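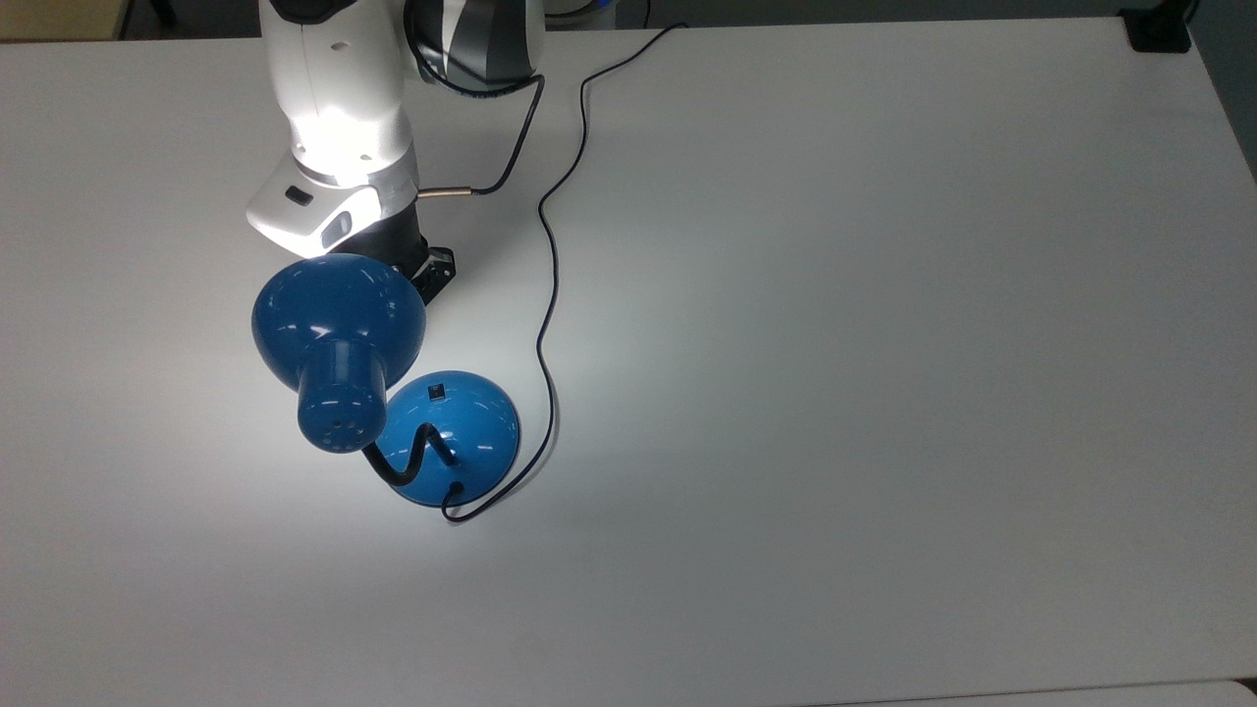
2. Work Completed in the Reporting Period

2.1 Gripper comparison

The Illthorpe laboratory compared two parallel grippers on the same arm, referred to in this report by their project names, Dirken and Goicoechea. The object set covers household items with curved or smooth surfaces, including a blue desk lamp with a domed shade and a flexible stem. Each gripper was given 47 attempts under the protocol agreed with Brukside in January.

The lamp remains the most demanding item in the set. When the shade is held from behind, the stem can bend during the lift, and the base does not follow the motion of the hand at once. Dirken dropped or lost its hold on the lamp in 7 attempts and Goicoechea in 3. The difference was concentrated in grasps on the shade. Results for grasps on the base were equal.

Leire Iglesias reviewed the force settings after the first series and lowered the closing force for all painted items. The earlier attempts were repeated at the new setting, and only the repeated attempts are counted above.

2.2 Cable handling

Power cords were left attached to all lamps and appliances, as the funder requested. Noura Nseir has drafted a rule for stopping an attempt when a cord tightens against the table edge or the arm. The rule is in use but has not yet been applied to the recorded data from the first series.

2.3 Cameras

Calibration of the head camera was repeated twice. Glare on glossy surfaces continues to affect the depth readings. Izzati Chong is testing a lower exposure setting, and a decision is expected in the next period.

3. Deviations from the Work Plan

Delivery of replacement finger pads was delayed by two weeks. The trials with soft pads have been moved to the next period. No change to the total budget is requested.

4. Next Period

The team will complete the soft pad trials and extend the object set to include two further lamps. Reginald Zamora will prepare the comparison tables for the final report. Questions on the protocol should be sent to Vega Villalobos, who remains the project contact at Illthorpe.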